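Tronach moves arm maintenance to a per-cell schedule

Aug 26, 2023

2 min read

Tronach has changed the way it looks after the robot arms in its handling lab at Irnine. Each cell now has its own service log, and an arm is checked after a set number of running hours instead of on a shared date.

The first cell to go through the new routine had logged 1,051 hours since its last full check. Takeshi Kinoshita, who runs the lab, said the old calendar did not match how the arms were used.

"One arm would work all month and the one next to it would sit," Kinoshita said. "They both got the same service on the same morning. We were opening joints that had hardly moved and missing cables that had."

Cables have been the main cause of lost time. The lab's records list 683 hours of downtime across all cells in the past year, and Kinoshita said most of it went to worn leads and connectors at the wrist. Motor and gearbox faults made up a small share.

Under the new routine, a technician starts with the cable run and the ties that hold it to the arm. The arm is then moved slowly through its full reach while the technician watches for any point where a lead pulls tight. The side connector on the gripper is unplugged, cleaned and seated again. The wrist bolts are checked with a torque wrench, and the result goes in the log with the technician's initials.

The last step is a grip check on a household item. The cell uses a white power strip laid flat on the mat, and the two fingers have to close on it near the middle. The emergency stop button stays on the table to the left of the strip.

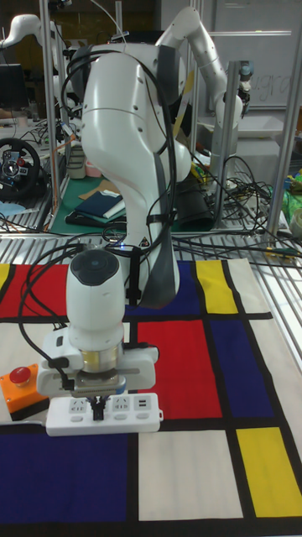
Parts and software

Tronach has also signed a supply agreement with Predeo for replacement cable sets and gripper fingers. The lab will keep 2 full sets on the shelf for each cell. Until now it ordered parts as they failed, and a cell could wait more than a week for a connector.

The service logs are kept in Ccori, a maintenance program the lab already used for its machine shop. It reads the hour count from each controller and sends a notice when a check is due. Kinoshita said setting up the first cell took a day, mostly spent entering part numbers. The log for that cell now holds 1,614 entries, including records carried over from paper.

The remaining cells will be added one at a time, with the last due in October. Tronach said the lab will stay open during the change and that only the cell being serviced will be shut down.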